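## 4. Setting up a joint offer with a partner shop

This section covers joint offers, where items from a partner's shop appear in your Clanley storefront for a set period and the partner sends out the orders. You will need a Clanley account with the Manager role. The partner will need a Clanley login of any level, or a Hegde feed if they run their shop on other software.

Last revised 30 March 2022 by Keerthana Kurup. Menu names match the version released on that date.

### 4.1 Before you begin

Have the following to hand:

- the partner's shop code (shown at the foot of their **Account** page)
- the signed offer sheet, saved as a PDF
- the agreed start and end dates
- the agreed split of each sale, as a percentage
- a returns address in the same country as the buyer

Items with a personalised option (names, initials, engraving) can't be part of a joint offer. Remove them from the partner's list before you import it, or the import will stop at the first one.

> **Note:** If you and the partner are both in the Amham region, the returns address is filled in from the partner's profile. Check it anyway. Older profiles may still hold a billing address there.

### 4.2 Link the two shops

1. Sign in and open **Partners > Add a partner**.
2. Type the shop code without spaces and press **Find**.
3. Check the trading name that comes up against the one on the offer sheet.
4. Press **Send request**.
5. Ask the partner to accept it from their own **Partners** page. Requests lapse after 10 days.
6. When the status changes to **Linked**, open the partner's entry and upload the offer sheet.

If the status stays on **Waiting** after the partner has accepted, sign out and back in. If it still says **Waiting**, go to 4.7.

### 4.3 Import the items

1. Open **Offers > New > Joint offer**.
2. Choose the partner from the list.
3. Give the offer a name. Buyers see this name on their receipt, so keep internal codes out of it.
4. Tick the items you want, or press **Upload list** and choose a CSV file.
5. Press **Check**. Rows with a problem are shown in red.
6. Correct the red rows and press **Check** again.
7. Press **Import**.

A single offer can hold up to 512 items. Colours and sizes each count as one item, so a shirt in three colours and six sizes takes up 18 places.

Imported items keep the partner's title, description and pictures. You can change the title and description for your own storefront under **Edit copy**. Pictures can only be changed by the partner. Those narrower than they are tall will be trimmed at top and bottom in the grid view, and the partner can move the trim line under **Pictures > Position**.
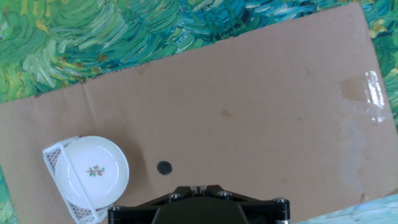
*Fig. 4a. Cardboard sheet over a painted backdrop.*

> **Caution:** Don't import the same list twice. The second import makes duplicates with new stock numbers, and orders placed against these will not reach the partner.

### 4.4 Set prices and the split

1. In the offer, open the **Money** tab.
2. Enter the offer price for each item, or enter one discount and press **Apply to all**.
3. Enter your share and the partner's share. The two must add up to 100.
4. Choose who pays for delivery.
5. Choose who bears the cost of a return. The usual setting is **Sender**.
6. Press **Save**, then **Ask partner to confirm**.

Prices stay in draft until the partner confirms. Any later change to a price or to the split puts the whole offer back into draft, including items already on sale. Make changes in one go where you can, preferably in the evening.

VAT is worked out on the offer price. For a partner outside the UK, fill in **Money > Tax details** before you ask them to confirm.

### 4.5 Release items in stages

You can put part of the list on sale at the start and add more later.

1. Open the **Schedule** tab.
2. Press **Add stage** and enter a date and time.
3. Drag items from **Unscheduled** into the stage.
4. Repeat for each further stage.
5. Tick **Tell followers** if you want an email to go out when a stage opens.

Leave at least one full day between stages that send an email. Items left in **Unscheduled** are never shown to buyers, and no warning is given about them.

All times are UK time. In July, when the summer sale runs, stages open at the hour shown on a UK clock and no adjustment is needed.

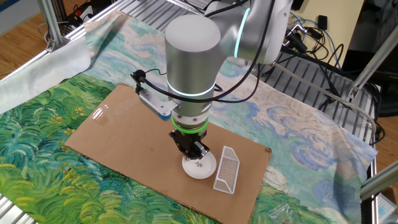 *Fig. 4b. Plate with a small dark decoration at its centre, on brown cardboard.*

### 4.6 Place a test order

1. Set the offer to **Private**.
2. Open the private link in a browser where you are not signed in.
3. Add one item to the basket and check out with the card type **Test**.
4. Ask the partner whether the order has reached their **To send** list.
5. Cancel the order from your side and check that it leaves their list.
6. Set the offer to **Public**.

Test orders are numbered from 3939 upwards and are left out of sales reports. Partners on a Hegde feed may wait over an hour for the first order to arrive. Later ones come through sooner.

### 4.7 If something goes wrong

**The partner can't see the offer.** Check that they are signed in to the linked shop, if they have more than one.

**Stock shows as zero.** The partner has not shared stock levels. They can do this under **Stock > Share with partners**.

**A stage did not open.** Look for an unconfirmed price on the **Money** tab.

**The split is wrong on the statement.** Don't alter the offer. Send the statement number to Costel Matei in the accounts team at Wurnholm, who can correct it for the current month only.

For linking problems, write to Revathi Chettiar at the partner desk and give both shop codes.

Closing an offer early is covered in section 5.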